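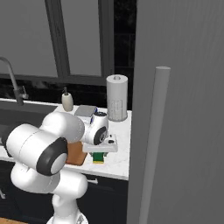

The first comment under our build log said a simulated kitchen would teach us nothing about a real sponge, and that the hours would be better spent on the wiring.

Let that stand for a moment. Then: partly right, and I will come back to the sponge at the end.

Sirnside workshop, Truditstead. June 11, 2019. Talk is 25 minutes plus questions. Leave the kitchen slide up until the mechanics section.

Opening

Say what Potgieter is: a white-shelled arm built on the shared benches, intended for light work at a kitchen counter. Lifting small soft objects, putting them down somewhere else. No cutting, no heat, nothing made of glass.
Started in January. The simulation was started after the arm, in the wrong order. Most of this talk is about what that order cost.
Ask who has a build under way that has already hit its own mount. Wait for hands.

The simulated counter

The kitchen on the slide is a render. Sink, worktop, window, fridge at one end. The task in it is the sponge beside the chopping board.
The sponge was chosen for its size. It fits between the fingers with a little clearance on each side, and the model of it can be a plain box.
The board matters more than it looks. It is close enough to the sponge that a sloppy approach puts a finger on the wood. In the simulator this shows up as a contact force on the wrong body, and the run is marked as failed.
The fridge limits the far side. Its handle stands out from the door and has its own collision shape. We left the handle out of the first version and the planner swung the elbow through it without complaint.
The tap has a shape too. Collision shapes are simpler than the drawn shapes throughout. If anyone asks, the tap is a chain of capsules.

Numbers

1456 runs on the sponge task, start position varied each time. 197 failed.
Most failures were in the approach. The hand came down at a slight tilt and one finger touched first, pushing the sponge along the worktop.
The fix was dull: stop above the sponge, level the wrist, then descend in a straight line. Adds two seconds per pick. Nobody should present this as a discovery, and I do not.
The rest were timeouts from the planner. Not yet looked into. Say so plainly.

Mechanics

Change slide here (bench layout drawing).
The joints run on belts. We tried printed gears first and the backlash at the shoulder was visible from across the room. At full reach it became an error at the fingertips wider than the clearance on the sponge.
Belt tension is set with a grub screw behind each cover. Check it before every session. It drifts most at the elbow.
Base plate is steel, bolted through the bench. The earlier one was clamped and walked a little each time the shoulder reversed. A clamp is fine for bench testing at low speed — it is no use for repeatability.
Cables go through the hollow of each joint. Leave slack at the wrist. Ours had none, and the connector worked loose inside the housing.

Control

Trimeta is our controller box. Four driver boards on one backplane, a fused supply, and the emergency stop wired to cut motor power directly. The stop does not go through software. Repeat this sentence.
The same joint commands go to the simulator and to Trimeta. One setting selects which of them receives the output. The setting defaults to the simulator after every restart, and this has saved the bench more than once.
Speed limit on the real arm is a quarter of the simulated one. We have had no reason to raise it.
Position logs are written in the same format from both, so the traces can be laid over each other. Show the overlay of the elbow trace. Point out the lag on reversal. That is belt stretch, and it is absent from the model.

Back to the comment

On the sponge: the comment is correct that a box does not squash. The simulated grip force tells us very little, and I would not set a real gripper from it.
On the wiring: also fair. The wrist connector would have been found earlier with more bench time.
Where I disagree is the approach path. The tilt, the chopping board contact and the elbow going through the fridge handle are all geometry, and the model holds geometry well enough. Each one was found without a bent bracket.

If time allows

Live run, simulator only. Do not run the real arm with people standing at the bench end.
Start the program before the talk; the kitchen takes a while to load on the workshop laptop.

Likely questions

Cost: the parts list is on the noticeboard, prices as paid. Belts and steel were workshop stock and are not included.
Can other members use it: yes, after the stop button induction.
Next object: a folded cloth. No model for it yet.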